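Call for Participants: Good Practice Rules for Recording With Hand-Held Grippers

Redgate working group, Sindton

We are looking for people who will help us to test a set of written rules for hand-held gripper recording. The rules exist as a draft since last autumn. They were written by engineers, and now we want to know if they can be followed by a person who did not write them. Applications are open from 12th April.

You do not need a technical education. We need people who read a rule, try to do what it says, and tell us where the text is unclear, too strict, or missing something.

Background

The draft is called the Buvdale Rules. It has 17 rules and covers the work from the moment when the operator takes the gripper in hand until the recording is stored. Some rules are about safety, for example the position of the fingers of the free hand. Most of them are about quality and about keeping records. A robot which learns from a recording learns also the mistakes in it, so small things matter, such as a pad that starts to come loose or a start position that changes every time.

Until now each group at Redgate had its own habits. One group began each recording with open fingers, another with closed fingers. One group wrote down every repair of the pads, another did not write down anything. When we put the recordings together, we could not compare them. Chelsea Fothergill, who leads the work on the rules, collected these differences during one year, and her list became the first version of the draft.

What you will do

Each participant works at a table with one gripper and a printed copy of the rules. The tasks are simple household and workshop tasks: to grip a container, to move it, to put one container into another, to pour out small dry material. You will do the following steps in each session.

1. Read the part of the rules for this session. You may write on the paper. We collect the papers at the end, and your notes are very useful for us.

2. Inspect the gripper. Rule 4 says that the gripping layer on both pads must be looked at before the first recording, and that every fold, lifted edge or worn place must be written in the log. The rule does not say how big a fold must be before the layer is replaced. We want to hear your opinion about it.

3. Show the start position. Rule 5 asks for fully open fingers, with nothing between the pads and a free piece of table in front of them. Hold this position while you count slowly to three.
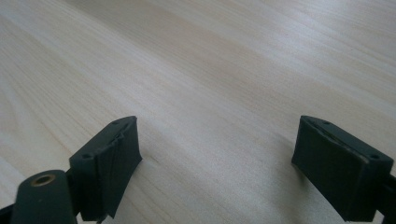 4. Do the task. Work at a normal speed. Rule 9 says that the operator should not correct a failed grip in the same recording, but should stop and mark it as failed. Many people find this difficult, and we would like to know if it is reasonable.

5. Fill in the log. The log has one line for each recording: task, result, state of the pads, and a free field for remarks.

6. Talk with us. At the end of the session there is a short interview. We ask which rules you remembered without the paper, which rules you forgot, and which rules you did not understand.

Rules which need the most attention

Not all parts of the draft are equally ready. We would be especially glad for comments on these three subjects.

Transparent objects. Clear plastic is difficult for cameras, and the draft says that a clear container "should be placed with care." We know that this is not a good rule. It does not tell the operator if the container may stand in front of another one, or if it may be tilted.

Small dry material. Flakes, grains and pellets are used in the pouring tasks. Rule 12 says that the material must be inside its container at the start and that spilled material must be removed from the table before the next recording. It does not say if the quantity must be the same each time.

Lighting. Rule 14 asks for "even light." In practice there is often glare on a smooth table or shine on a plastic rim, and operators decide in different ways if this is acceptable.

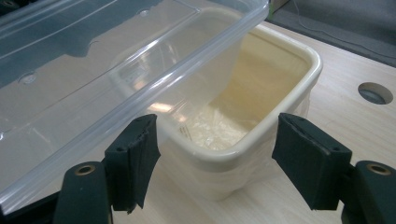
Container task: clear container and cream-colored tub with white granular material, gripper fingers on both sides of the tub.

Who can take part

You should be 18 years or older and able to read a text in English of two or three pages. You should be able to hold a light tool in one hand for several minutes, with pauses. Left-handed people are very welcome, as the draft was tested almost only by right-handed people. Experience with robots is allowed but is not an advantage in the selection.

Please do not apply if you are employed by Redgate or by Tekleab, our partner who builds the grippers. Your experience is valuable, but for this test we need readers from outside.

Time, place and payment

The sessions take place in our workshop in Sindton. Each participant comes for four sessions of two hours, on days which we agree together. You receive 200 for the complete participation, paid after the last session. If you must stop earlier, we pay for the sessions which you finished. Travel costs inside Sindton are paid back against the ticket.

Your data

The recordings show the work of the gripper on the table. We do not record your face, and the interview is written down without your name. From all participants together we expect 4000 recordings. You can ask us to delete your recordings until the end of September, and you do not have to give a reason. After this date they are part of the test report and cannot be separated any more.

What happens with the results

The comments will be used for the second version of the Buvdale Rules. For every comment we will write if it was accepted or not, and the list will be sent to all participants together with the new text. If you wish, your name can be printed in the thanks section. Please tell us this in writing.

How to apply

Write a short letter, not more than one page, to Chelsea Fothergill at the Redgate office in Sindton. Please tell us your usual work or studies, if you are left-handed or right-handed, and on which days of the week you are free. A CV is not necessary. We answer every letter, also when we cannot offer a place.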